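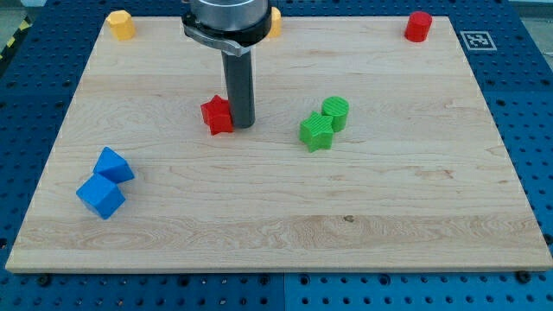
Figure 1. The single-finger tool beside the red star on the practice board.

Handout for Unit 5: One Finger or Two?
Notes by Remedios Castillo, bench sessions with Arnel Cruzado

Welcome back, everybody. Last time we let the Maglaya two-jaw gripper do all the work, and most of you came away thinking that picking things up is the natural way to move them. This week I'd like you to spend some time with the plain rod, which looks like hardly anything at all and will teach you more about contact than the jaws ever did (I have been saying this for years, and Arnel is tired of hearing it).

A push is a conversation between three surfaces: the finger, the block and the wood. When you push a cube through the middle of one face it tends to travel straight for a little while and then begin to turn. Push near a corner and it turns right away. The stars are the fun ones! The finger can settle into the notch between two points and stay there nicely, or it can ride up against a tip and send the block spinning off to the side. Cylinders roll around the finger unless your line is very good.

Please look at the two green blocks in Figure 1 before you plan anything. They stand so close together that a push on the star may well carry the cylinder along with it. The same goes for the pair of blue cubes. Decide beforehand which block you mean to move, and write it down.

What to do at the bench

Start the Wokton controller and load the slow profile. Keep the tip just clear of the board, and check the height at all four corners, not only in the middle.

Run 20 pushes with the rod, then 20 with the Maglaya jaws held closed. Use the same starting layout for both. Closed jaws make a wider, flatter finger, and I think you'll be surprised how differently the cubes behave – the stars too, for that matter.

Save the overhead video from the Skesance camera after each set. If the tag by the corner of the board gets bumped, stop and redo the calibration.

For the write-up, compare the two tools by final position error and by how often the block slipped off the finger. The Lenen log from last year has 898 pushes in it, and you are welcome to borrow from it if your own plots look thin. Bring your questions to Arnel in the afternoon, any time after three.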